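Support > Community > Places of worship > Entry passes and gates

Ticket: Valid entry passes shown as "already used" at the north gate
Opened by: Ikechukwu Etim, Burnlow temple office
Product: Clirkano bookings with Drukix handheld scanners
Opened: 11 Nov 2024
Status: Solved

Original report

Hello all! First, thank you for this forum, I've learned more here than from the manual. We run timed entry at the Burnlow temple on festival days. People book a free pass through Clirkano, it arrives on their phone (or we print it for them at the office window), and the stewards scan it at one of two gates. On ordinary days we don't bother with any of it and the doors are simply open.

Yesterday was our first big day with the new handhelds and we had 3000 passes out. The south gate was a joy. People were through and taking their shoes off before they'd finished saying good morning! The north gate was another matter. Lots of perfectly good passes came up red with the message "already used", for people who had plainly only just arrived. The stewards did the right thing, wrote down the name on the booking and waved them in, so no one missed darshan. But the queue went back past the bicycle racks and I'd love to get to the bottom of it before the next one.

From the report this morning: 221 passes refused with that message, all of them at the north gate. Every one shows a single scan in the history, which is the refused one. So as far as Clirkano knows, they had never been used when they were refused. Isn't that odd?

What I've tried so far:
- Turned the north handhelds off and on again. No change.
- Swapped a north handheld for a south one. The south one worked at the north gate straight away, and the north one carried on refusing people at the south gate. So it follows the device and has nothing to do with the gate.
- Checked the wifi. Full bars at both.
- Printed a fresh pass for myself and scanned it. Green on the south handheld, and green on the north one too, which cheered me up until the next person came up red.

We have 6 handhelds altogether, three for each gate. Happy to try anything!

Ikechukwu

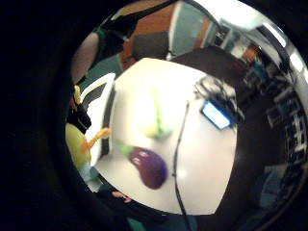

Attachment 1: aubergine on a white table

Reply from Trương, Clirkano support

Hello Ikechukwu, thanks for such a clear write-up. The swap test was just the right thing to do. Please could you go to Settings, then Device, then Pass list on one of the north handhelds and tell me what it says next to "List name" and "Last refreshed"? Then the same on a south one. Please don't press Refresh yet, as I'd like to see it as it is.

Also, do any of your pass numbers get used again from one festival to the next?

Reply from Ikechukwu Etim

Found it, and I think you're on to something! The south handhelds say "Main festival, live" and were refreshed yesterday before we opened. The north ones all say "Stewards' practice" and were last refreshed in August. We did have a practice evening in August, when we walked through the whole thing with the stewards and their families and scanned piles of test passes. Great fun, we had tea afterwards and the children were far quicker at it than we were.

On pass numbers, I didn't think they repeated, but I've looked at the practice sheet and it starts from the same number as the real one. So the early bookings for yesterday have the same numbers as the test passes. My own pass was printed late in the day and had a much higher number. That would explain why mine went green.

But then why did they let the other people in at all? If they were looking at the practice list, shouldn't every higher number have been refused as unknown?

Reply from Trương, Clirkano support

Good question. In practice mode the Drukix handheld only refuses a pass it remembers having seen. Anything it doesn't recognise is shown green, so that people can train with whatever they have to hand. In live mode it does the opposite and an unknown number is refused.

I'm afraid that also means the green results at your north gate weren't real checks. The scans were still sent up to Clirkano, so your attendance figures are fine, but a copied pass would have gone through. From the report I can see no number that was scanned at both gates, so you can relax about that.

Please try this on one device first:
1. Settings, Device, Pass list, then Leave practice.
2. Enter the office code when asked. The stewards' code won't work for this step.
3. Choose the live list and press Refresh. Wait for the tick.
4. Settings, Device, Clear remembered scans. Leaving practice doesn't do this by itself.
5. Scan a pass from the early bookings that was refused yesterday.

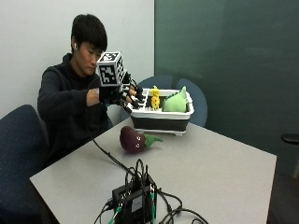
Reading time for this thread: 5 minutes

Reply from Ikechukwu Etim

Done on the first one, and here's how it went, in case someone else is following along.

Step 1 was fine. At step 2 I used the stewards' code out of habit and got "Not allowed", which I'd have spotted if I'd read your note properly. Step 3 took a good while and I thought it had stuck, but the tick came in the end. I then skipped step 4 to see what would happen (sorry, I couldn't resist!) and an early pass came up "already used" again, even on the live list. Cleared the remembered scans, tried another refused pass, and this time it said "Valid, outside time slot". That's just what it should say the day after.

I've now done the other two north handhelds in the same way and they match. I also compared all of them side by side with the same printed pass and got the same answer every time. What a lovely feeling!

A few small things for the wish list, if you keep one:
- Could practice mode have a different colour along the top? The word "practice" is only on the settings page, and stewards never go there.
- Could leaving practice offer to clear the remembered scans?
- A starting number for test passes that sits well away from the real ones would have saved us the whole morning.

I've written "check the list name" at the head of our opening sheet, straight after unlocking the shoe racks. The north gate stewards have asked me to pass on their thanks, and they mean it - they had rather a lot of explaining to do yesterday.

Reply from Trương, Clirkano support

Brilliant, thank you for testing it both ways. I've passed on the first two suggestions. The third you can do now: in Bookings, open the practice event, choose Numbering and type a starting number of your own. It only affects passes made after you save, so delete the old test passes too.

I'll mark this as solved. If you see "already used" again on a pass with no earlier scan, reply here and the ticket will reopen.

Reply from Ikechukwu Etim

Numbering changed and the old test passes deleted. Next practice evening is being arranged now, and the children have already asked to be on the north gate.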